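Home | Products | Manuals | Care and Finishing | Spare Parts | Contact

Duner Table Oil — User Guide

Section 3. Oiling a Softwood Tabletop

Read Section 2 (Sanding) before you start. The steps below are for pine, spruce and other pale softwoods. For oak and other hardwoods, go to Section 4.

CAUTION: Cloths soaked in oil can heat up and catch fire without a flame. Lay used cloths flat outdoors to dry, or keep them under water in a metal can with a lid. Do not put them in a trash bag.

3.1 Before you start

1. Clear the table and wipe it with a damp cloth. Let it dry overnight.

2. Check the room temperature. It should be 60 °F or higher. In an unheated room in February, wait for warmer weather or bring the table indoors.

3. Turn the can upside down and back a few times, then stir the oil with a flat stick. Do not use a drill mixer.

4. Test the oil on the underside of the table. Wait until the test patch is dry before you judge the color.

3.2 Applying the oil

5. Pour a small amount of oil onto a lint-free cloth. Do not pour it onto the table.

6. Rub the oil in along the grain, one board at a time. Keep a wet edge — a dried edge will show as a dark line.

7. Go over knots lightly. They are harder than the wood beside them and take in less oil.

8. Wait 13 minutes, then wipe off everything that has not soaked in.

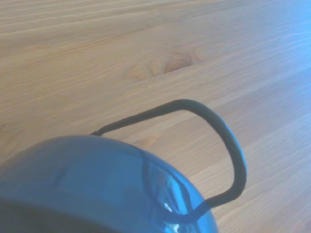
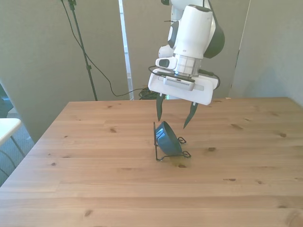
Fig. 3-1. Wooden table surface, two views. The first shows the grain and a knot.

NOTE: A knot that feels sticky the next day may be giving off resin. Wipe it with a little Prudine Wood Cleaner on a white cloth and leave it for a day before the next coat.

3.3 Second coat and drying

9. Let the first coat dry overnight with a window open. If the surface feels rough, rub it by hand with a fine pad, along the grain only.

10. Apply the second coat the same way, using around half as much oil.

11. Keep water and hot dishes off the table for 3 days. Do not cover it with a cloth or plastic during this time.

NOTE: Tables coated with Kuduvis Hard Wax must be stripped first. Oil will not soak in through wax.

For questions about older finishes, write to Triin Rätsep at the Duner service desk and include the batch number from the bottom of the can.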